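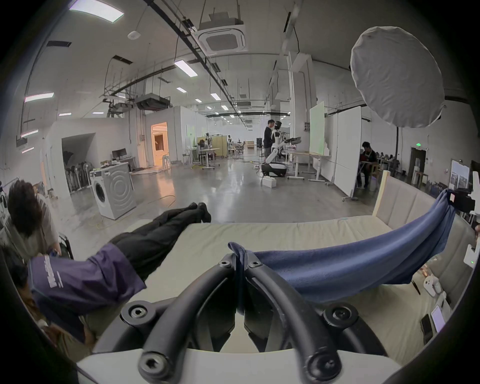

Ticket 298: Right hand unit drops out of pairing during two-handed cloth tasks
Product: Grivstead hand-held gripper kit, two-unit set
Status: Resolved, one item carried over
Opened by: Essam Farouk, Hidolton
Assigned to: Yee-man Chiu, Grivstead support
Opened: 27/01/2019

Original report

We are on the trial licence for the two-unit kit and are using it for bedding and garment folding. Both units pair to the base station at start-up. Part way through a session the right unit stops sending finger position. The recording carries on without it and the log shows error 12 against the right channel. The left unit is not affected. Cycling the power on the right unit brings it back, but the session has to be thrown out because the two tracks no longer line up.

It happens on cloth work and has not happened on rigid objects. Firmware is the version that shipped with the kit in December. The battery reads above half each time.

Please advise whether this is a hardware fault. We have to give Lorard a yes or no on buying the kit and I can't recommend it in this state.

Reply, Yee-man Chiu

Error 12 means the base station has received no position packets from a unit for longer than the timeout. The default timeout is 1000 ms. The error doesn't say why the packets stopped.

Please do the following in order and report after each step.

1. Swap the batteries between the units and repeat a cloth task.
2. Swap the channel assignment in the settings page, so that the unit now marked right is registered as left. Repeat.
3. Move the base station to within two metres of the work area with a clear line to both units. Repeat.
4. Export the full log, not the summary, from any session that fails.

Reply, Essam Farouk

Step 1: no change. Right unit dropped.

Step 2: the fault stayed with the physical unit. It is now reported on the left channel.

Step 3: no change. The base station was on the floor beside the bed, nothing in between. We also turned off the other wireless gear on that side of the room and it made no difference.

Step 4: log attached. Five sessions, four of them failed.

One thing I noticed while going through the failed sessions: the dropout comes when the cloth is pulled tight between the two units. It does not come on pick-up, and it does not come when the fingers close on a single corner with the other side loose.

Reply, Yee-man Chiu

Thanks, that narrows it down. The log shows motor current on the faulty unit climbing to the limit just before the packets stop, then a restart counter going up by one. The unit is rebooting. The radio is fine.

When cloth is pulled taut the fingers are loaded sideways and the motor works to hold its closing force. Current rises on a healthy unit too, but it should level off well under the limit. Please check the following with the power off.

Open and close the fingers by hand. Movement should be even through the whole range.
Check the bolts at the base of each finger. If one has been overtightened the joint will bind.
Look at the battery contacts for wear or a bent spring.

Reply, Essam Farouk

Movement is stiff on the faulty unit over the last third of closing. The other one is smooth. Contacts look the same on both.

I backed off the lower bolt on the stiff finger by a quarter turn and it freed up. I did not go further as the manual gives no torque figure for that joint. Can you supply one?

Ran the sheet task again after that. One dropout in 12 runs, where before it was most of them. Better, but still not something I can sign off.

Reply, Yee-man Chiu

You are right, the figure is missing from the manual. The setting sheet is attached. Use the hex key from the kit and the lower of the two values for cloth work.

The remaining dropout is a setting. The shipped firmware has hold force at level 5 on both units, which suits rigid parts. For fabric use level 2. Go to Settings, Gripper, Hold force, and change each unit separately. The change is lost if you don't press Save before leaving the page.

I have also put a replacement finger assembly on order through Bouzid, as binding that strong may have worn the bush.

Reply, Essam Farouk

Bolts set to the sheet. Hold force at level 2, saved on both. Ran fitted sheets, pillowcases and trousers. No dropouts and no error 12. Grip on thin cotton is still adequate at level 2. Heavy denim slips now and then, so we are using level 3 for that.

Two requests for the product team. The hold force should be stored per task so that it does not need changing by hand. The status light on the unit should also show a restart, as at present the only sign is in the log.

Fine to close once the replacement part has come.

Note, Yee-man Chiu

Cause: overtightened lower finger bolt combined with default hold force. Both requests passed on. Manual correction raised under its own ticket. Replacement finger assembly not yet shipped by Bouzid; carried over to the parts queue.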